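Why do lids have bumpy edges?

Go and find a bottle with a screw lid. Any bottle will do. Run your fingertip round the side of the lid and you'll feel lots of tiny ridges, like the edge of a coin. I got curious about those ridges one breakfast when I couldn't open the Ukell marmalade, and I ended up reading about lids for a whole weekend. (My tea went cold twice!)

It all comes down to friction. Friction is the rubbing force you get when two things try to slide past each other. Lots of friction and your shoes stick to the pavement. Hardly any and you're skidding about on ice.
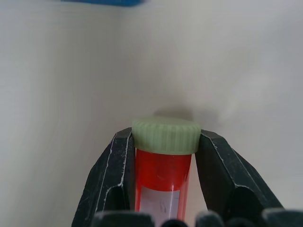 When you twist a lid, you want your hand and the lid to turn together. If the lid is smooth and your fingers are soapy, your hand just slides round and the lid stays put. Ridges help because your skin is squashy. It pushes down into the little gaps, and then the bumps have something to shove against.

Now take the lid off and look inside. See that raised line going round and round? It's called a thread, and it's really a slope – a long, gentle ramp that has been wrapped into a spiral. There's a matching one on the neck of the bottle. As you turn the lid, one ramp slides along the other and the lid is pulled down tight. A big easy turn makes a small strong squeeze. Clever, isn't it?

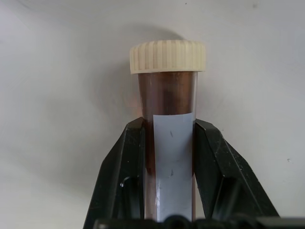
A ribbed screw cap, a bit wider than the tube it closes.

Wide lids give you another bit of help. The further your fingers are from the middle, the more turning power you get from the same push. Scientists call this turning power torque (say it "tork"). It's the same reason a door is easy to push near the handle and horribly hard to push near the hinges. Try it!

Want to test the ridges yourself? You'll need 2 empty plastic bottles with ridged lids, some sticky tape and some washing-up liquid.

1. Wrap tape round the side of one lid until it feels smooth.
2. Screw both lids on, as evenly as you can.
3. Rub a drop of washing-up liquid on your fingers.
4. Try to open each bottle.

My neighbour Mio Matsuda tried this and got soap all the way up to her elbows, so do it over the sink. Swap the tape to the other lid and have another go, to make sure you didn't just screw one on tighter.

Next time I'll be looking at zips, which Kwaku Frimpong wrote in to ask about. Good question, Kwaku – I've already broken one.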